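Paper, Dye and Paste: Making Props for Small Stages
Handout 3: Aging paper and fabric
Tutor: Anikó Pintér
Revised May 2023

Bring to this session: an apron, an old towel, two wide brushes, a flat tray that will hold an A4 sheet, and any paper you want to try. Tea, coffee and paste are supplied. If you missed Handout 2 on making paste, the recipe is repeated near the end.

1. What we are aiming for

A prop letter is usually seen from several metres away under coloured light. It has to look old from there, and it has to survive being handled every night. The small lettering and fine cracks that look good on a shelf at home mostly disappear on stage. What carries is overall colour, darker edges and the way the sheet hangs when someone holds it up.

For props that people will pick up and look at closely, such as an escape room or a party table, you need more detail. We will make one of each so you can compare them.

2. Choosing paper

Plain copy paper takes stain evenly but goes limp and tears at the folds. Cartridge paper is stronger and stays a little stiff, so it suits maps, certificates and anything that gets rolled. Brown kraft paper already has colour and only needs its edges worked. Avoid glossy or coated paper, as the stain beads up and runs off.

Print or write before you stain. Laser printing stays put in the tray. Inkjet printing will bleed, sometimes badly, so test a corner first. If you only have an inkjet printer, take the file to a copy shop or trace the lettering with a waterproof pen.

3. Staining with tea

Put four black tea bags in two cups of boiling water and leave until it is cool enough to touch. Pour into the tray. Slide the sheet in from one end so that air is not trapped underneath. Leave it for three minutes for a light cream, or up to ten for a proper tan. Lift it by two corners, let it drip, and lay it flat on the towel.

Coffee gives a browner, slightly greyer colour and keeps its smell for some weeks. Instant is fine. A few undissolved grains dropped on the damp sheet will spread into dark spots that look like foxing. Use only a few.

Drying: flat on a rack overnight is best. In class we will use the oven at the lowest setting, with the door open a crack and someone standing beside it. Do not leave paper in an oven and walk away.

4. Edges and folds

Tear the edges against a metal ruler while the sheet is still slightly damp. Dry tearing leaves a bright white fibre line that catches the light. If you already have one, go over it with a cotton bud dipped in strong coffee.

Fold the dry sheet, open it, and rub the back of a spoon along the crease. Then brush a little brown chalk pastel into the crease and wipe off the extra. Do the folds before you roll or seal anything.

We do not burn edges in this course. The hall does not allow open flame, and a burnt edge sheds black crumbs onto costumes. Thinned burnt umber acrylic on a nearly dry brush gives the same colour.

5. Fabric

The same tea bath works on cotton and linen. It does very little to polyester. Poly-cotton sheets, the kind you find in most op shops, land somewhere between and usually come out a pale beige. Check the tag before you start.

Wash new fabric first to take out the finish. Wet it fully before it goes into the dye bath, then keep it moving for an even colour, or scrunch it and leave it alone for a patchy one. Twenty minutes is enough for most banners and tablecloths. Rinse in cold water with a splash of vinegar.

Printed fabric keeps its pattern under tea. The pale parts darken and the strong colours go duller, so choose your side of the cloth with that in mind.
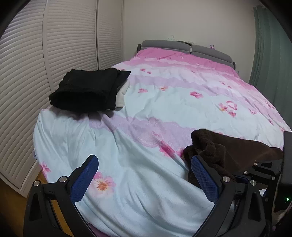
Fig. 1. Pink blossom print on a banded duvet cover.

Before dyeing any print, cut a strip from the hem and stain that first. Write the time on it in pencil once it is dry and keep it with your notes. A print can be knocked back further by using the reverse of the cloth, where the colours are often weaker.

For frayed ends, cut the hem off, pull out the first few threads by hand, and brush upward with a stiff nail brush. For a worn patch, use medium sandpaper over a block of wood. Stop before you think it is finished and look at it from across the room.

6. Wax seals that do not crack

Real sealing wax snaps the first time the letter is opened. Low-temperature hot glue, coloured with a shaving of crayon, bends with the paper. Squeeze out a puddle the size of a large coin, wait ten seconds, and press with a metal button that has been sitting on ice. Lift it straight up. Finish with a thin coat of dark red acrylic, wiped off the raised parts.

If the letter is opened during the show, fix the seal to the top flap only and hold the flap down with a dot of removable putty. You will need a fresh dot for each performance.

7. Paste

One part flour to five parts water. Mix the flour with a little of the cold water until there are no lumps, boil the rest, stir together and simmer for two minutes. It keeps for three days in the fridge. Add a teaspoon of salt if the room is damp.

8. Before next session

Make one letter for the stage and one for the table, using the same text. The text is up to you, or use Jin-sol Yeom's short letter from the Bekurmont play, which is in the course folder. Bring both, along with your test strips.

Next time: lightweight bottles and lidded boxes from card. Please start saving cereal boxes.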